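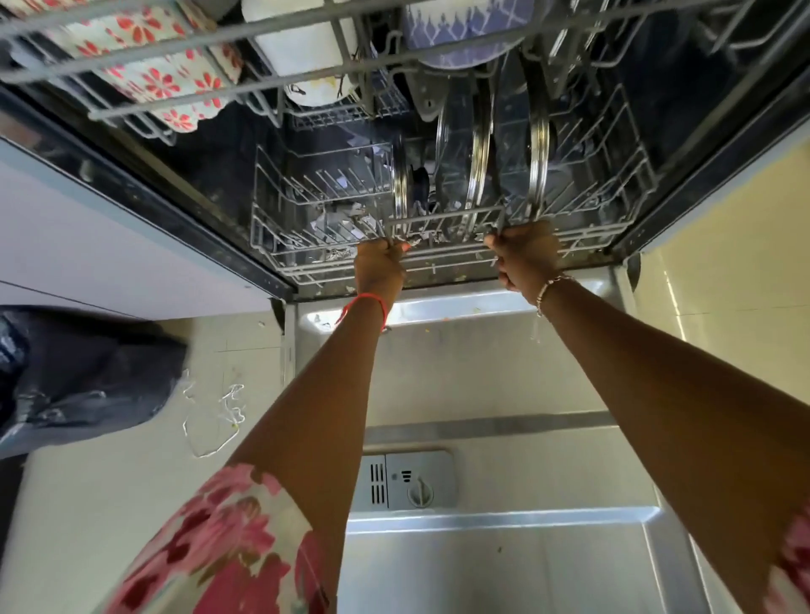

Trallberg Home Tasks

Trallberg Home Tasks is a paid data service sold by Trudano, a supplier of training material for household robots. It provides video of people doing kitchen chores, filmed from head height, along with written labels for each action. The full package holds 3000 clips.

Content

Clips are sorted by chore. The dishwasher group is the largest and covers pulling out the racks, placing plates and pans, and standing pot lids between the tines. Both hands are kept in view where possible. Kitchens are filmed as they are — crumbs in the rack, scraps near the filter, a garbage bag on the floor — and buyers may filter clips by how cluttered they are.

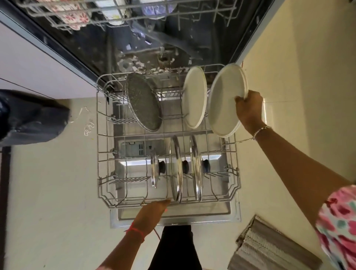
This page was last edited on 11th June

Labels and formats

Each clip is marked with the start and end of every grasp, and with which hand made it. The standard label set has 65 action names. Buyers may ask for extra labels at added cost, though orders of this type are filled only in December.

Plans

The service is sold in two plans. The basic plan covers 16 chores and allows use on one robot model. The full plan covers every chore and includes Woter, a viewer for searching and trimming clips.

Reception

A review in the trade newsletter Hagedorn praised the hand labels and the range of dishes, but found the viewer slow with long clips. It also noted that glass items were labeled less evenly than metal ones — a fault Trudano said it would fix in version 2.

See also

Household robot
Imitation learning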